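# »Eine Regel, die keiner prüft, ist Dekoration«

Gespräch mit einer Prüferin für Handhabungsdaten, Plolberg, 2026-05-17 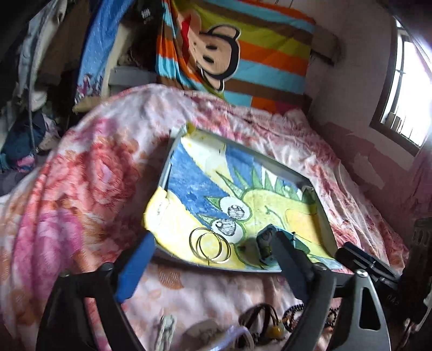
Sie hat die Richtlinie ausgedruckt mitgebracht, 100 Seiten, viele davon mit Bleistift bekritzelt. Seit Februar gilt das Papier, das Panlow für Aufnahmen mit handgeführten Greifern in Privatwohnungen herausgegeben hat, und seit Februar streitet sie darüber. Sie arbeitet bei Cevolitz, wo fremde Datensätze abgenommen werden, bevor jemand einen Roboter damit trainiert. Ihren Namen möchte sie nicht lesen, ihre Meinung schon.

Was sie an der Richtlinie stört? »Dass sie so tut, als wäre die Wohnung ein Prüfstand. Da steht, die Arbeitsfläche sei vor Beginn ›in einen definierten Zustand‹ zu bringen. Wer definiert den denn? Auf einem Bett mit geblümtem Laken liegen Haarspangen, Ringe, Perlenschnüre, und das Laken wirft Falten. Wenn ich das glattziehe und alles bis auf ein Teil wegräume, habe ich einen sauberen Datensatz über eine Wohnung, in der niemand lebt.«

Sie ist allerdings auch keine Freundin der Gegenseite. Bei Oyelaran, einem Anbieter, dessen Lieferungen sie regelmäßig auf den Tisch bekommt, heiße das Zauberwort »natürliche Umgebung«. »Damit lässt sich jede Schlamperei entschuldigen«, sagt sie. In der letzten Lieferung waren 342 Episoden, abgenommen hat sie 296. Beim Rest fehlte meist die Angabe, was die Aufgabe gewesen sein soll. »Kleinteile sortieren« habe da gestanden, sonst nichts. »Wohin sortieren? Nach Farbe, nach Art, alles in einen Deckel? Wenn zwei dünne Ringe übereinanderliegen, muss ich wissen, ob sie als ein Gegenstand zählen oder als zwei. Sonst kann ich am Ende nicht sagen, ob die Aufgabe erledigt ist.«

Der Punkt ist ihr wichtig, sie kommt dreimal darauf zurück. Die Richtlinie verlangt für jede Episode ein Erfolgskriterium, lässt aber offen, wann es geschrieben wird. In der Praxis, so ihr Verdacht, geschieht das hinterher, am Schreibtisch, beim Ansehen der Aufnahme. »Dann passt es natürlich immer.« Ihr Vorschlag wäre ein einziger Satz: Kriterium vor der ersten Bewegung, mit Zeitstempel. Der Satz liegt bei Panlow, eine Antwort hat sie nicht.

Und der Datenschutz? Hier wird sie lauter. Das Kapitel umfasst acht Seiten und handelt fast ausschließlich von Gesichtern. »Gesichter sind der einfache Teil. Die finde ich automatisch. Aber ein Schlafzimmer erzählt auch ohne Gesicht eine Menge: Kleidung, Vorhänge, eine handgemalte Comicfigur in einem Schachteldeckel. So ein Bild gibt es vermutlich genau einmal, das erkennt jeder wieder, der die Wohnung kennt.« Eine Einwilligung, in der bloß »Innenräume« steht, hält sie deshalb für zu dünn. Sie will, dass die Bewohner die fertigen Aufnahmen sehen, bevor sie unterschreiben. Einwand: Das kostet Zeit und Geld. »Ja«, sagt sie. »Das kostet Zeit und Geld.«

Halbwegs zufrieden ist sie mit dem Abschnitt über die Fingerspitzen. Farbe und Form beider Seiten müssen jetzt protokolliert werden, ebenso jeder Austausch. Früher sei das unter »Sonstiges« gelaufen, wenn überhaupt. Trotzdem fehlt ihr eine Vorgabe zum Verschleiß. Bei kleinen, dünnen Teilen mache eine abgenutzte Spitze einen Unterschied, den man den Daten später schwer ansehe – »und dann sucht jemand wochenlang den Fehler im Modell«.

Ob Cevolitz sich selbst an alles hält? Sie blättert, lacht kurz. Die Prüflampe, die im Anhang empfohlen wird, habe man nie angeschafft. Gegenlicht vom Fenster lasse sie durchgehen, solange die Kontaktstelle erkennbar bleibe. Schriftlich stehe das nirgends. »Schreiben Sie das ruhig auf, ich habe es intern auch schon gesagt.«

Auf das Siegel, das Panlow für konforme Datensätze plant, gibt sie wenig. Vorgesehen ist eine Selbstauskunft, Stichproben sind freiwillig. Sie wird vorerst weiter jede Episode einzeln öffnen, mit Siegel oder ohne.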